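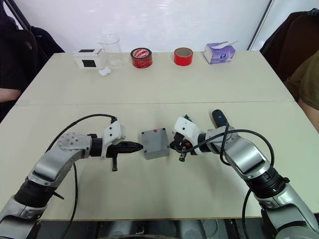 ## Bench notes: closing up the gray project boxes

The enclosure order from Wemolis has been unpacked and shelved under part number 1252. These are the gray plastic boxes with a flat lid and a screw hole at each corner, and they replace the Dralov boxes we used for the sensor builds last year. Stock stands at 12 boxes. Please sign them out on the sheet by the door.

Hanane Hajji put two of the Dralov boxes on the bench last month and found cracked corner bosses in both. The cracks ran down from the screw hole toward the floor of the box. Her view is that the screws had been driven tight one at a time, which pulls the lid down on one corner and leaves the others carrying a side load. The procedure below is hers, with small edits from Mounir Metwally.

**Before fitting the lid**

- Clear a space in the middle of the table. Tape, tissues and glassware go to the back edge.
- Check the holes in the rim. Remove any plastic curl with a fingernail or a wooden pick. Do not use a blade.
- Look along the rim for wires lying across it. A trapped wire will hold the lid up enough to defeat the fit, and it is easy to mistake for a short screw.
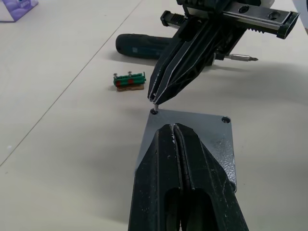 **Fitting the screws**

1. Set the lid down with the countersunk side of the holes facing up.
2. Stand the first screw in a corner hole and confirm it sits straight before applying any torque. A screw that leans at this stage will cut a new thread.
3. Turn it backward until it drops into the existing thread, then forward 2 full turns. Stop there.
4. Go to the diagonally opposite corner and repeat, then do the remaining pair.
5. Tighten in the same diagonal order until each head is seated. Use the hand driver. The electric driver stays in its drawer for this job, including on its lowest setting.

If a screw will not start, take it out and try one from the same bag. Mixed screws have been a recurring problem, and the bag marked 1395 is a coarser thread that does not belong in these boxes. Bianka Deák has moved that bag to the Ingate cabinet, second shelf.

**Reopening a box**

Loosen all four screws before removing any of them. Lift the lid straight up and place it beside the base with the screws in a dish. 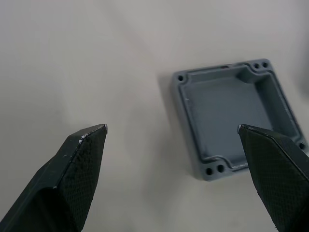
Inspect the corner bosses each time a box is open. Pale scuffing on the plastic is cosmetic and can be ignored. A white line starting at a screw hole is a stress mark, and the part should be set aside with a strip of red tape across it. Do not glue bosses. The repair that was tried on the Younis unit held until the next time the lid came off.

Cable entry is still an open question. Venla Suominen would prefer a gland through the side wall, and Jonalyn Catacutan has asked for a plain slot at the rim so that a finished lead can be laid in without cutting off the connector. Samples of both will be on the bench on Sunday. Send comments to either of them before a drill is taken to the new stock.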